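About Saliba Sewing School

Hi, I'm Tarmo, and I teach people to sew! 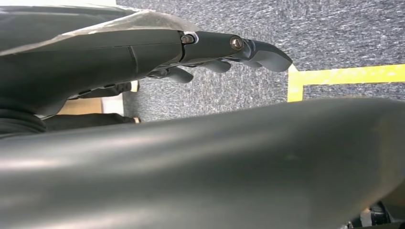
Dark gray shell, bronze-toned screws.

I started Saliba in my spare bedroom with one secondhand machine and a cutting table made from an old door. My first student wanted to hem her own curtains (she's short on patience and her windows are very tall), and she brought her sister the week after, and then I needed a bigger room.

These days we're upstairs on Mikell Street, with 44 students in a normal term and a fabric closet I'm a bit too proud of. Some 700 bolts at last count, mostly cotton and linen, plus a shelf of wool I keep meaning to sort.

Beginners start with a tote bag. After that you pick your own project, and I help you cut it, pin it and unpick it when the sleeve goes in backward. I've done that more times than I'd like to admit, once on a wedding suit!

We also run a mending night every month, with tea and whatever cake I've managed to bake. Bring jeans, bring a coat, bring the shirt you've been hiding at the back of the drawer.

New classes open in July. Come up the stairs and say hello, and mind the third step, it creaks.

Tarmo Raudsepp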